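Carnum opens its kitchen simulation pack to outside buyers
2024-10-01 – Product news

Carnum, a software company in Enden, has started selling the kitchen scene pack that it first made for its own gripper tests. The pack is called Lirkano, and it lets a robot team practice picking up food and small items on a simulated countertop before they try the same work on a real arm.

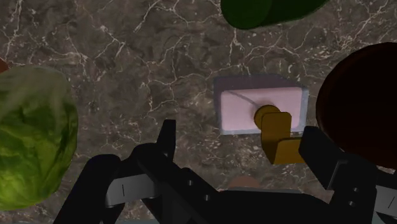

What is in the pack

Lirkano comes with 70 countertop layouts and 379 objects. The objects go from vegetables and bowls to plain blocks and bent shapes that are difficult to hold. Each layout can be shown from a fixed camera or from a camera on the wrist of the robot, looking down past the fingers. Users can change the counter surface, the light and the place of every object. A two-finger gripper is already included, and other grippers can be loaded from a file.

The company says that busy stone patterns were a frequent wish from the teams who had the test version in March. Many of them had trained only on plain gray tables, and their software had problems when the background was full of veins and spots. The new version has 20 surfaces, and marble is one of them.

Price and license

One license costs 900 dollars per year and covers one work group. Schools and universities pay the same price, but they may install the pack on as many computers as they like. There is no monthly plan. Buyers get all updates during the year, and they can keep using the last version after the license ends – only the updates and the support will stop.

First impressions

We had the pack on an office computer for several days. The installation was simple, and the layouts opened without errors. Moving an object by hand is easy, but to turn it exactly to a wanted angle you must type the numbers into a side panel, and this takes time. The manual is clear in the first chapters and rather thin in the part on contact settings. A new user will probably need to ask the support how much friction to set for soft items.

Cut food and liquids are not part of the pack. Carnum says it is working on the first of these and gives no date for it.

Where to get it

Lirkano can be ordered directly from Carnum or from its reseller Miah, which also offers a one-day course for beginners. A free trial with two layouts is open to everyone after registration. The trial has no time limit, but recorded runs cannot be exported from it.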